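About Gikgate

3 min read

Hello! I'm the one behind Gikgate, a small car review site that began as a notebook in my glovebox. I'd been selling used hatchbacks for Marchand, a dealer on the edge of Darau, and I kept writing down the things customers asked me that no brochure answered. Will a pushchair go in without taking a wheel off? Can you reach the rear belt buckles with gloves on? Does the boot lid hit you in the face if you're tall? After a while the notebook was full, so I put it all online one wet January and people (well, my cousins at first) started reading it.

We've now got two of us writing, me and my sister, and between us we test ordinary cars that ordinary people buy second-hand. No supercars, sorry!

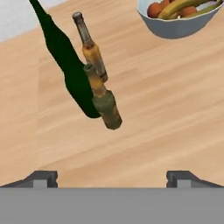
Every car stays with us for five days. We do the school run, the big shop, the bypass at rush hour and then the Mevau loop, 26 miles of patched tarmac and blind bends with a really nasty speed bump at the far end. I love that loop. It finds every rattle in a dashboard, and I've had a parcel shelf come clean off its hooks on it. My sister hates it and brings a cushion.

After that we sit down and argue over the score. Marks go from nought to five and we don't do halves, which gets us a fair few cross emails, mostly from people who own something that got a three. A three is fine, by the way. My own car is a three.
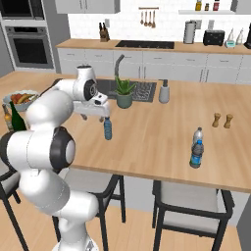
We pay for our own fuel, and most of the cars come from readers or from small dealers who'd like a second opinion. Marchand still lends us one now and then, and when they do we say so at the top of the review. If a car's clutch is on its way out, we'll say that too, whoever lent it.

New reviews go up every Thursday, usually before breakfast, sometimes nearer lunch if the dog's been up. Got a car you'd like us to try? Drop me a line and tell me what it's like to live with – I read everything, even the long ones about tyre pressures.

Contact | © Gikgate, Darau | Back to top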